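# Chapter 10: The Bed

I'm going to begin this chapter with a confession. For the first few years I ran the training course in Stustow, I taught beds on the very first morning, before anyone had even found the coffee. It seemed like the easy one! Everybody has a bed, everybody has pulled a comforter over it in a hurry. Then I'd walk down the row of practice rooms and find lumps, twisted corners and a pillow going one way while the bed went another. So now the bed comes in Chapter 10, after laundry and linen storage, and you'll be glad of both.

You already know how to get a comforter onto a mattress. What I want to talk about is how to do it without walking back and forth all morning. In my old job at the Coreck guesthouse we had 19 rooms, and in one busy May we made 363 beds. You start to care a lot about your knees and your lower back after a month like that.

## Start at the foot

Most people head straight for the pillow end. I like to stand at the foot, get hold of the comforter there, and find out which way it's lying before I pull on anything. A crumpled comforter hides its corners, and if you tug on the wrong fold you just make a tighter lump (I still do it when I'm tired).

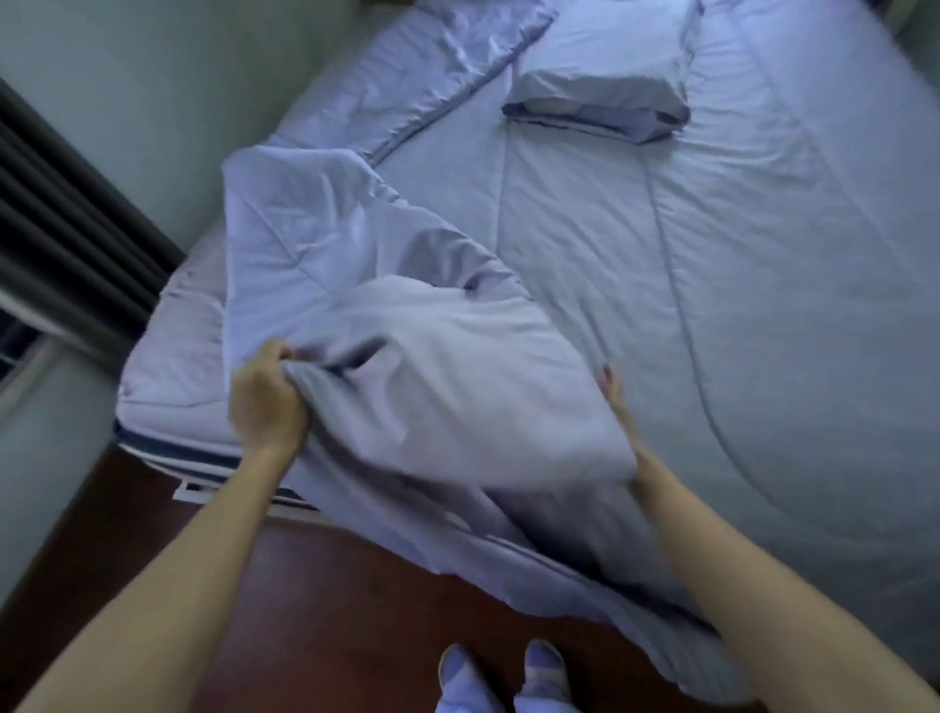
**Figure 10.1** Gathering up a rumpled comforter at the foot of the bed.

Grab a good handful with one hand and let the other go looking for the edge. Once you have an edge, slide along it until you reach a corner. Then find the next corner, open your arms, and lift. A light comforter will catch some air and spread itself out a bit on the way down, and that's a lot less work than dragging it.

While it's still up, take a quick look at the layer underneath. Small wrinkles in a fitted sheet are fine. Big ones you'll feel all night, so pull those out first.

## Let the stitching help you

If your comforter is quilted, you have a set of guide lines sewn right into it. I was slow to notice this. I used to judge everything by the hem, and hems wander, especially after a hot wash. The long seams are a much better check. Pick one, follow it with your eyes from the pillow end to the foot, and see whether it runs the way the mattress runs.
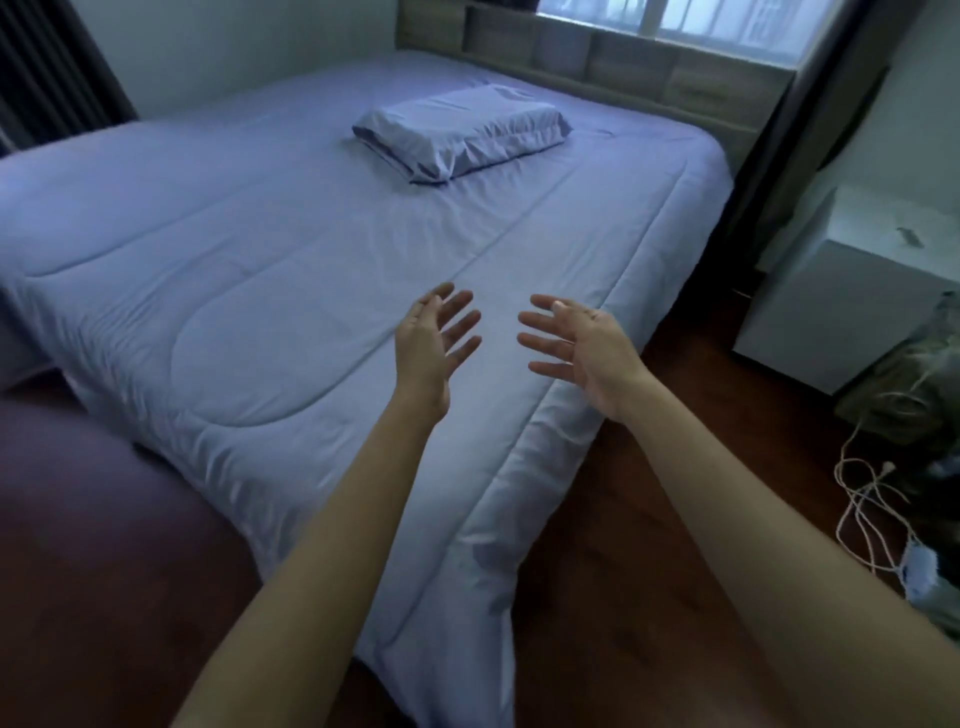 Then there's the question of how much should hang down at the foot. My rule is enough to cover the edge of the mattress and not so much that you step on it. The Dixit handbook, which we used on the course for years, wanted this measured with a tape. I've never once met a guest with a tape measure, so go by eye and keep it the same from room to room.

## Flat hands, long strokes

Now for the smoothing, and here I get a little bossy. Use your whole hand. Fingertips make small dents and push the filling into clumps, but a flat palm moves the air and the wrinkles along together. Work from the middle out toward the sides, and go easy near the seams, where the fabric likes to bunch up in front of your fingers. When it does, lift your hands, back up a few inches and go over the spot again more lightly.

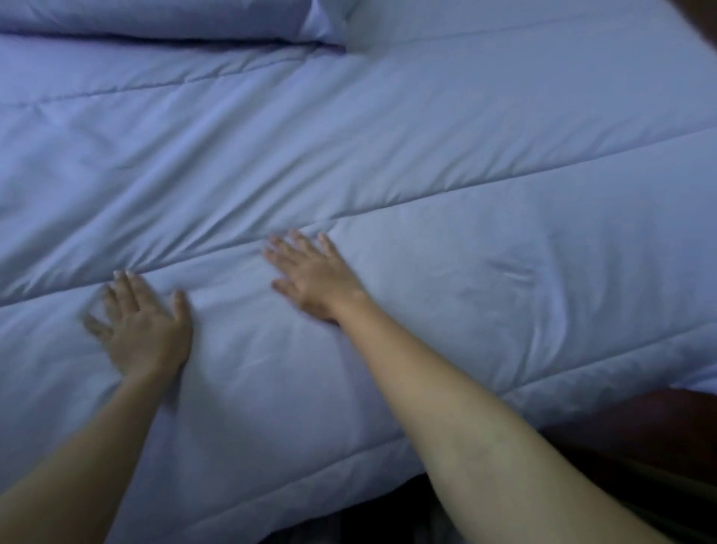

**Figure 10.2** Both palms flat on the quilted comforter, with small folds gathering along the seam.

Don't chase every last crease. A puffy comforter is supposed to have some shape to it, and the soft ridges between the stitching should still be there when you're done.

### Before you read on

Try this on your own bed tonight, before you get to the section on hospital corners:

- Make the bed the way you always do, and count how many times you change sides.
- Pull it apart and make it again, starting from the foot.
- Write down both counts in your course notebook and bring them with you. We'll need them for the Delis worksheet in section 10.3.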